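Delstead Community Help > Food and events > Small stalls and counters

How to lay out a tiny snack counter on one table?

Posted by lerkwood_lunches, 2018-05-02

Doing a lunch counter at the Lerkwood hall, one brown table, thats it. Sandwiches, crisps, Coke. Got a clear two-tier rack for the bottles, a woven basket for the foil containers, white tray for the snack bags, stepped clear stand down the left side. Beige tray in the middle for serving on.

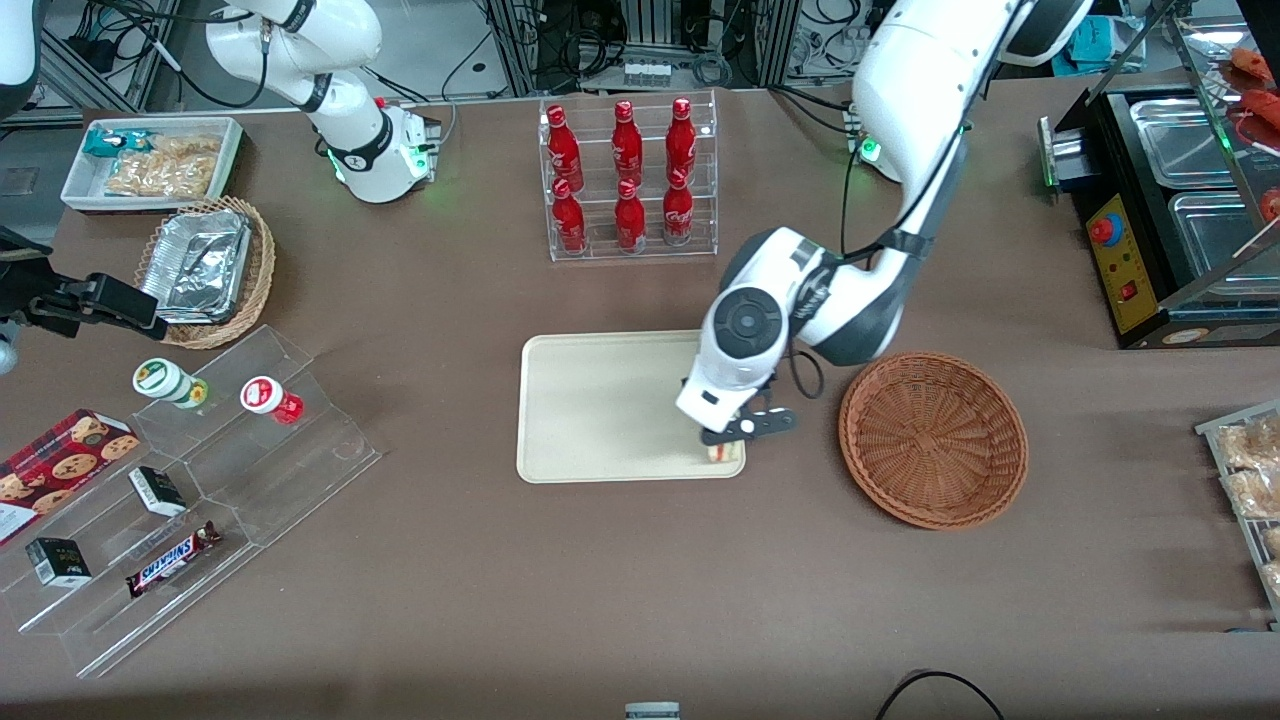

Bottles at the back so people can see them, fine. But where do sandwiches go? Tried them in a basket, look a bit lost. Also do I wrap or not wrap? Budget is tiny, already spent most of it on the clear stuff from Wimer. Need to sort it this week.

Harms_corner

Wrap them. Clear film, always. People want to see the filling and you don't want fingers all over the bread. Cut edge facing the customer, that's the bit that sells it.

Basket is fine, just don't leave one on its own in there. Put 3 in, or 5 if they're small, and top up from a box under the table. Shallow basket is better than a deep one, they dont sink.
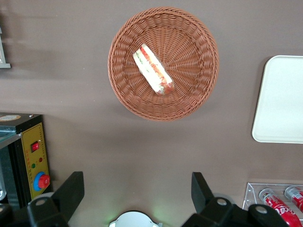

2 min read

Cans want to be near the sandwiches as well. Someone picks up a sandwich, drink is right there, done. I'd keep the bottles at the back and have cans lying in a clear holder at the front corner. Leave the serving tray clear untill someone orders, it fills up with rubbish otherwise.

Foil containers I'd move to the back left. Hot food people ask for anyway, no need to show it off.

delstead_tea_stall

Agree on wrapping. Not sure about cans AND bottles, takes up loads of room. Pick one.

Labels!! Put what's in them. Someone will ask about egg every 2 minutes.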